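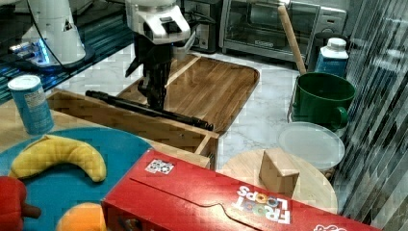 Chapter 6
Chores: What Machines Can and Cannot Do Yet

Search this book Enter keyword Go

Filed under: Service Robots > Home and Workshop Tasks

6.1 Clearing a counter

Ask ten people what they would like a machine to do at home and most will name a job in the kitchen. Clear the counter. Put the dishes away. Wipe up. These jobs take an adult a few minutes and very little thought, and they have been promised by builders of household machines for several generations.

The picture that opens this chapter shows an arm over a wooden serving tray on a marble countertop. There is a thin black rod lying across the near edge of the tray. Farther along are a toaster oven, a rolling pin with one end in a green mug, a bottle, a loose lid. In front are a blue plate with a toy banana on it and a cereal box on its side. Before reading on, decide where each of these things ought to go. You will probably finish in under a minute, and you will probably disagree with the person sitting next to you. Does the rolling pin stay in the mug? Is the rod part of something, or is it trash?

A machine given the instruction "clear the counter" has to settle every one of those questions before it moves, and then it has to do the moving. This chapter treats the two halves separately. Sections 6.2 to 6.4 deal with handling objects. Sections 6.5 and 6.6 deal with deciding what to do with them.

6.2 Why handling is hard

Industrial robots have lifted, welded and painted for decades, and they do it well. The conditions they work under are the important part. In a factory cell, the part arrives in the same place, facing the same way, and the floor around the machine is kept clear. The robot repeats a stored motion. If the part is missing, a sensor stops the line.

A kitchen has none of this. Consider a gripper with two fingers, the most common kind and the kind used in the opening picture. Two fingers can pinch. They cannot easily roll an object in the grip, or slide it to the edge of a table and catch it underneath, as a person does with a coin or a sheet of paper. The following cause trouble out of proportion to their size:

Thin objects lying flat, such as lids and plates. The fingers have little to close on.

Long objects picked up away from the middle. They swing or twist as they rise.

Soft objects. The grip that holds them may also crush them.

Clear and shiny objects. Depth cameras often measure glass and polished metal badly, so the arm may aim at a point that is not on the object at all.

A tray combines several of these problems. It is wide and has to stay level, and anything on it can slide. Many laboratories use two arms for trays and accept the extra work of keeping the arms out of each other's way.

6.3 A trial in Woltdale

Janka Malý and Ľudovít Polák ran a test in a rented house in Woltdale that is useful for its plain record keeping. Their machine, called Brisosis, had one job: move a named object from the counter to a marked shelf. They made 1,000 attempts and wrote down the result of each. An attempt counted as a success only if the object was on the shelf, upright, with nothing else knocked over.

Brisosis succeeded in 424 attempts. Of the failures, 64 were cases in which the machine reported that it had finished and had not. Malý considered these the most serious. A dropped mug can be seen and picked up – a mug that is reported as put away, and is still on the counter, makes every later step wrong as well.

The results improved when the objects were spaced apart and got worse as soon as they touched or overlapped. Polák repeated part of the test in February with the window shade up instead of down, and the morning attempts went worse than the evening ones. Sunlight on the countertop had been left out of the original plan.

6.4 The shop floor in between

Small workshops fall somewhere between the factory cell and the kitchen. At Hubáček, a maker of door fittings, an arm supplied by Sokex loads blanks into a press. It works through most of a shift without help. The same arm was tried on sorting mixed returns, where parts came back tangled in a bin with their packing, and it was taken off that job after 2 weeks. The arm had not changed. The bin was simply closer to a kitchen drawer than to a production line.

Keep this pair of jobs in mind when you read claims about what a robot can do. The useful questions are how the objects were laid out, who set them up, how many attempts were made, and whether a person was steering. A short film of one success answers none of them.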